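Qui sommes-nous ?

Varela est une boutique, un atelier de réparation et, par accumulation, un petit musée du jeu vidéo ancien. Nous vendons des consoles d'occasion, nous en réparons davantage, et nous en gardons beaucoup trop pour nous. L'enseigne porte le nom de la mercerie qui occupait les lieux avant nous. Refaire la façade coûtait plus cher que de s'y habituer, et les clientes qui entrent encore demander du biais au mètre repartent parfois avec une manette.

Comment ça a commencé

Tomás Paiva réparait des magnétoscopes à une époque où plus grand monde n'en possédait. Un voisin lui a apporté une console qui affichait un écran gris, puis le cousin du voisin, puis un carton entier récupéré dans un grenier et dont la moitié des cartouches sentait la pomme. Au bout d'un an, l'appartement comptait onze téléviseurs à tube et une seule chaise. Le bail de la boutique a été signé un mois de février, sans chauffage, avec un banquier qui a demandé deux fois si « rétro » était bien le nom du secteur d'activité.

Nous sommes aujourd'hui quatre, dont trois savent souder. Le quatrième tient la comptabilité et bat tout le monde aux jeux de course, ce qu'il rappelle à chaque réunion sur les salaires.

Ce que nous réparons

À peu près tout ce qui se branche sur un téléviseur et a connu le siècle dernier : alimentations, lecteurs optiques fatigués, connecteurs tordus par des générations de petits frères, condensateurs qui fuient. Nous changeons les piles de sauvegarde des cartouches, en prévenant toujours que la partie enregistrée disparaît avec l'ancienne. Certains clients demandent alors quelques jours de réflexion. Nous comprenons très bien.

Le devis est gratuit. Il arrive qu'il soit plus élevé que la valeur de la machine, et nous le disons. En général, on nous répond que c'est celle du grand frère, et nous sortons le fer à souder.

Nous ne débloquons pas les consoles récentes, nous ne réparons pas les téléphones (la boutique d'à côté s'en charge, et elle a de meilleurs horaires) et nous ne jaunissons pas volontairement les coques blanches pour faire « authentique ». On nous l'a demandé.

La Dolitz

Il y a quelques années, nous avons eu l'idée de fabriquer notre propre console. Elle s'appelle la Dolitz, elle se branche en HDMI sur un écran moderne et elle accepte des cartouches que nous produisons nous-mêmes, en petites séries. La première série comptait 416 exemplaires. Nous en avions prévu davantage, mais le fournisseur des coques a compris « beige » de manière très personnelle, et le reste de la livraison est reparti d'où il venait.

La manette est filaire, avec un câble assez long pour s'asseoir sur un canapé, détail que d'autres fabricants semblent considérer comme un luxe. La console n'a ni compte à créer, ni mise à jour au démarrage, ni boutique en ligne. Elle a un bouton marche et un bouton de remise à zéro. Le second sert surtout aux mauvais perdants.

Deux jeux ont été conçus spécialement pour elle :

Ilik, un jeu de plateforme où l'on dirige un facteur dans une ville en pente. Il compte 60 niveaux. Le quarante-deuxième est trop difficile, nous le savons, merci de ne plus nous écrire à ce sujet.

Drodus, un jeu de réflexion à deux joueurs qui a déjà mis fin à au moins une colocation. La notice tient sur une page, ce qui n'empêche personne de la lire de travers.

La collection

Au fond de la boutique, derrière le rideau, nous conservons 2 173 cartouches et disques, classés par machine puis par ordre alphabétique, sauf les jeux de football, que l'on a renoncé à classer. Rien n'y est à vendre. On peut en revanche demander à jouer, et nous disons presque toujours oui. Les notices se consultent sur place, avec des mains propres.

Nous acceptons les dons, même en vrac, même incomplets. Évitez simplement de déposer les cartons devant la porte le dimanche : il pleut souvent, et les chats du quartier ont leurs habitudes.

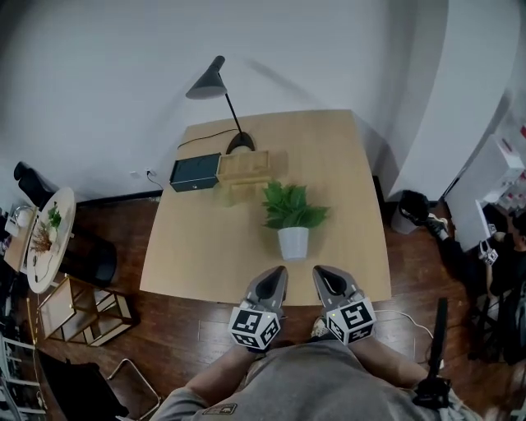 Travailler avec nous

Nous prenons un ou deux stagiaires par an, de préférence curieux et peu pressés. Aucun diplôme n'est exigé. Il faut savoir ranger une vis là où on pourra la retrouver, et supporter la même musique de menu pendant un après-midi entier, car certaines pannes n'apparaissent qu'au bout de trois heures. Les candidatures se font par courrier ou directement au comptoir. Celles qui commencent par « passionné depuis toujours » sont lues aussi, un peu plus tard.

Pour les écoles et les médiathèques, nous prêtons des bornes et des consoles prêtes à brancher, avec quelqu'un de l'équipe pour expliquer aux enfants qu'il n'y a pas de sauvegarde automatique. Prévoyez une grande table, des multiprises et un adulte prêt à perdre en public. Les demandes se font au moins trois semaines à l'avance.

Varela, jeux et consoles anciennes | Contact | Devis de réparation | Mentions légales | © Varela, tous droits réservés | Haut de page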